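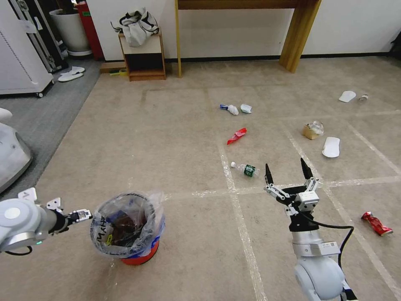 *Issue 97*

So you want to ship one box by air cargo? I did it last November, Kallio to Clurton, and it's easier than it sounds!

1. Call the freight desk (mine was Tuvgate) and ask for the cutoff time.
2. Weigh the box, taped shut.
3. Fill out the air waybill in block capitals.
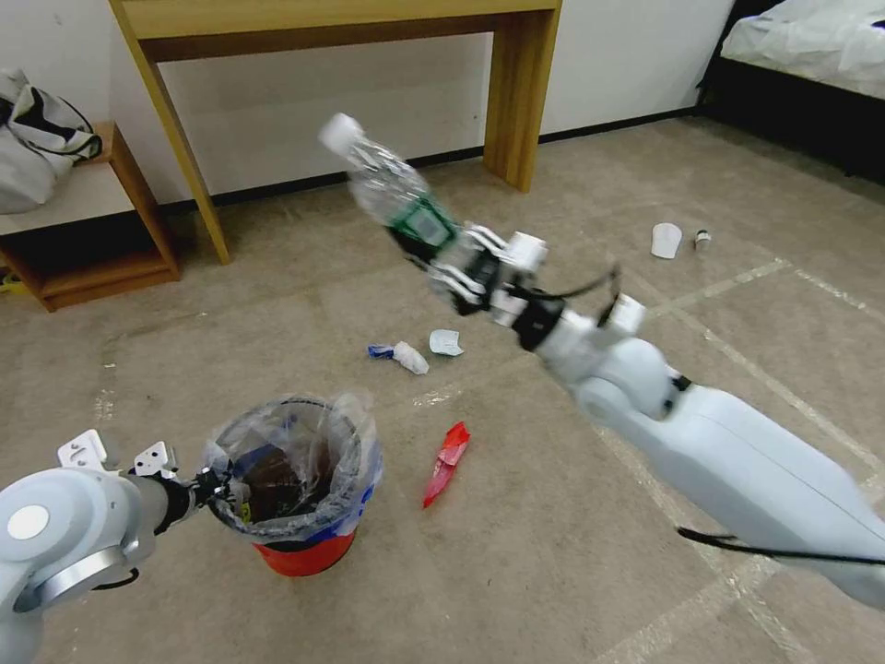 Liquids are where people get stuck. A plastic water bottle with a screw cap, label and all, still has to go on your contents list (mine did).
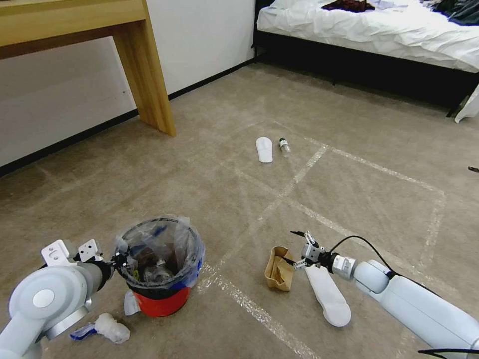

Nombridge wrote in to say the desk there shuts at 2000 sharp, so get in line 20 minutes early.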